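Home | Kitchen | Bathroom | Desk | Guides | Contact

How to Clean a Small Bin with a Flip Lid

A small white plastic bin with a hinged lid is easy to live with, but it collects dirt in places we do not look at.
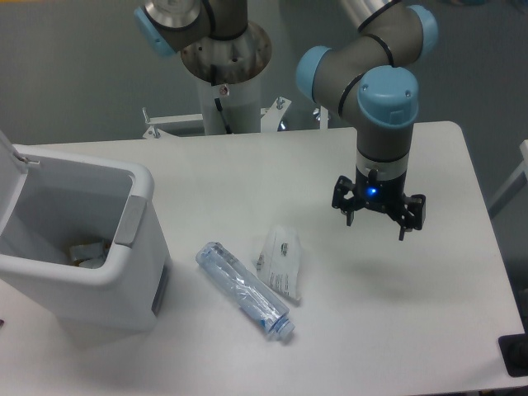

Keabetswe Nel wrote to us that the smell in her bin always came back after two days, although she washed the inside each week. She found the reason under the lid, along the hinge, where old coffee had dried. I had the same experience, so now I begin there.

You need warm water, dish soap, baking soda, an old toothbrush and two cloths.

1. Take out the bag and tie it. Shake the crumbs from the bottom onto a newspaper.

2. Open the lid fully. Brush the hinge with soapy water, first from above and then from the back. Do not push the lid further than it wants to go. On my old Plarko bin I broke one pin in this way.

3. Fill the bin to one third with warm water and a spoon of soap. Leave it for 11 minutes. Very hot water can bend thin plastic.

4. Wash the walls with a cloth. Rounded corners are quick, but the rim needs the toothbrush.

5. For yellow spots, mix baking soda with a little water and leave the paste on for 29 minutes. Rinse well.

6. Dry the bin with the second cloth and let it stand with the lid up for 90 minutes before you put in a new bag.

I use Custby bags of 21 liters. They are a bit too large for my bin, so I fold the edge over the rim two times. If the lid does not close after this, fold the bag flatter near the hinge.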